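November 2025
Phone bench, Skenetti handset, continued

Third unit in, same firmware as the other two. Still not sold on the charging numbers. The box says full in 35 minutes. I can get there if I start from dead, leave the screen off, use the supplied brick and don't touch anything. Turn the screen on and it drops to a crawl well before the halfway mark. Marketing never says which of those they measured, so I'm writing down both from now on.

Scale says 186 grams without the case. Fine, that matches the sheet. First thing on the sheet that has.

Brightness: they claim 3,000 nits. Sure, on a patch the size of a postage stamp, in auto mode, for a few seconds with a lamp on the sensor. Full white screen is nowhere near it. I did not get a clean reading because the meter kept resetting, so no number goes in here until I've redone it with the Gandia probe. Please stop quoting the peak figure in the comparison table as if it were something a person would see outdoors.

Under-display camera. Pixels over the lens are still visible on a light gray background if you tilt the phone. Video calls look like someone breathed on the glass. Software cleans up stills well enough, then smears hair. The Ojala we had in July was no better, and everyone on the bench called that one a breakthrough for a week.

Ran the gallery app's "smart" sorting on the mixed folder, partly to load the chip and watch the heat. It wants to name everything. I don't trust the labels and I trust the confidence scores less.
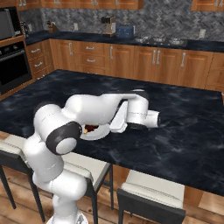 Back of the phone got warm near the camera bump during the sort, then the app slowed down. Could be throttling, could be the app. Need a log running next time before I blame either one.

Bravmont cable vs. supplied cable: the phone refuses fast mode on the Bravmont even though it's rated for more than enough. Proprietary handshake again. Mark it as a minus in the write-up, whatever the press notes say about "open standards."

To do:
- repeat charge test, screen on, 3 runs
- full white brightness with the other probe
- speaker check, left side buzzes on low notes, maybe just this unit
- find out who took the SIM tool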